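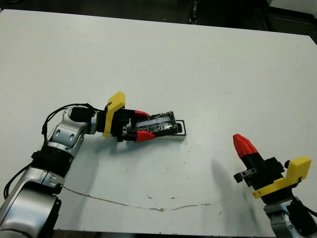
Datasets > Regional Text > Ondascombe Parish Notices

Ondascombe Parish Notices, release 2

A text collection of 900 short public notices transcribed from the Lullico microfilm set. The notices cover road closings, livestock sales, water shutoffs and meeting calls. Release 2 replaces the earlier transcription in full – record IDs did not carry over.

Contents

notices.tsv holds one notice per line, tab-separated, UTF-8, no quoting. Line breaks inside a notice are stored as a literal \n.
places.tsv maps place spellings in the source to a single modern form. McKinnon appears with and without the space and is listed under both.
reels.txt gives the reel and position for each record.

Fields

id: integer, not padded
reel: reel number, 1 to 4
type: road, sale, water, meeting or other
text: transcription
checked: 1 if a second reader compared the line with the film, otherwise 0

463 records have checked set to 1. Treat the rest as single-reader text. Prices and acreages are the most frequent source of error in the unchecked lines.

Transcription rules

Spelling is kept as printed. Long s is written as s. Illegible characters are marked with [?], one mark per gap regardless of length. Printer's ornaments are dropped. Hyphens at line ends are removed only where the full word occurs elsewhere on the same reel.

Known problems

Reel 3 is underexposed and has a high share of [?] marks. Some sale notices were reprinted with a changed day, usually Thursday; these are kept as separate records. The type field was assigned with Sultent and corrected by hand for reels 1 and 2 only.

Maintainer: Diane Chisholm. Send corrections with the record ID and reel position.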